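Cricket Gear Clean-Up: Quick Tips For The Kit Bag And The Kitchen Table

Posted Wednesday, January 19, 2022

Mid season, bag stinks, whites are pink down one leg. Few things that work at our place. No particular order, I've got nets at five.

GRASS STAINS ON WHITES

Don't go straight to hot water. Hot sets it. Cold soak first, in the laundry trough or a bucket, as soon as you're home. Dishwashing liquid rubbed into the knees, old toothbrush, leave it while you have your tea. Then a normal wash, cool, inside out.

If it's still green after that, white vinegar and water half and half, dab it on, leave it, rinse, wash again. Never vinegar and bleach together. Never bleach on the polyester stuff anyway, goes yellow and you're buying new ones.

Line dry. Sun does more than anything you'll buy. Check the stain before it goes anywhere near a dryer.

RED BALL MARKS

Different job. It's dye and a bit of wax. Scrape off what you can with the back of a butter knife, then blot with a bit of metho on a cotton pad. Test the inside hem first. Blot, don't rub. Change the pad when it goes pink or you're just putting it back on.

Bowlers, you'll do this every week till May. Keep one pair of old daks for training and stop polishing the ball on the good ones.

THE BAG

Empty it. All of it, side pockets too. Found a banana in mine after the Cilville game, wouldn't have minded but the Cilville game was before Christmas.

Shake it out over the lawn, vacuum the seams. Wipe the lining with warm water and a drop of detergent, then again with plain water. Leave it open in the shade, upside down over a chair if it'll balance. Overnight if you can.

Smell still there? Bicarb. Tip a good handful in, zip it up, leave till morning, vacuum out. Tea bags (dry ones, unused) in the boots does the same sort of thing. Newspaper if they're wet, and change the paper before bed.

SORTING ON THE TABLE

Do it on a table, not the floor. You'll see what you've got and the dog wont have your inners. Tubs or baskets, whatever's in the cupboard. One for bits that get washed, one for bits that get wiped, one for chuck-outs. Small stuff like spare studs, tape and grip cones goes in its own little tub with a lid or you'll never see it again.

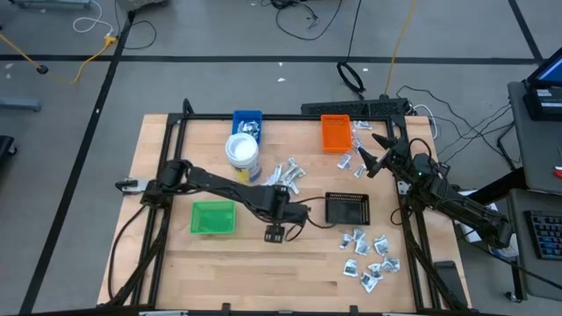

Label them if there's more than one player in the house. Masking tape and a texta. We had two left-handers sharing thigh pads for half a season and each one reckoned the other had lost his.

PADS AND GLOVES

Pads: damp cloth, bit of soap, go with the grain of the canes. Whitener only if they're the old style. Straps get the toothbrush. Don't put them in the washing machine, I don't care what your mate did.

Gloves: stuff the fingers loosely with paper towel and stand them up near a window. Not on the heater, the palms go like cardboard. Once they've gone hard you can work a tiny bit of leather conditioner in but they're never quite right again. Two pairs on the go if you bat long enough to need them. I don't.

Inners go in every wash. Every one. Pin them together in pairs.

HELMET

Take the padding out if it comes out and handwash it. Wipe the shell and the grille, dry the screws properly or they rust. Had a hit? Replace it. Not a cleaning tip but there you go.

WIPES

Handy for the hard surfaces. Bat handle, helmet shell, zips, the esky lid, the table once you're finished. Read the back of the tub for how long it has to stay wet, most people wipe and dry straight off. If food's going on that table after, rinse with clean water.

Not on leather and not on the face of the bat. Close the lid properly or the whole lot dries out by the weekend.

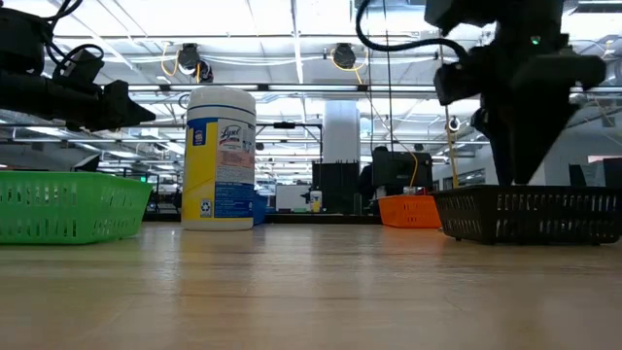 Lysol wipes next to the green basket.

THE BAT

Light sand if the face is grubby, fine paper, with the grain. Thin coat of raw linseed, a teaspoon is heaps. Keep it off the splice and the stickers. Lie it flat, face up, overnight. Over-oiled bats go dead and heavy, seen it plenty.

If there's a facing sheet on, skip the oil on the face. Just wipe it.

New grip: bit of talc on the handle, roll it down over the cone, tape the top. If you haven't got a cone, ask at the Flanagan Oval canteen, there's one in the drawer with the scorers pencils. Bring it back.

AFTERNOON TEA STUFF

While you're at it. Thermos that tastes of last week: spoon of bicarb, fill with hot water, leave an hour, rinse twice. Cut oranges travel better in a container with a damp paper towel over the top. Sandwiches in foil, then in the esky on top of the ice bricks, not under. We took 300 sandwiches to the Clodilberg carnival and the bottom layer was soup.

Sunscreen on the esky handle or the car seats, use dishwashing liquid and a warm cloth. Do it the same day.

STORING IT

Somewhere dry with a bit of air. Not the boot of the car, not in this heat. Bat away from the tin wall of the shed. Bag open, boots out, inners on the line.

Next one is getting mud off turf covers, and what we use on the Verar roller. Got a better trick for ball marks, put it in the comments.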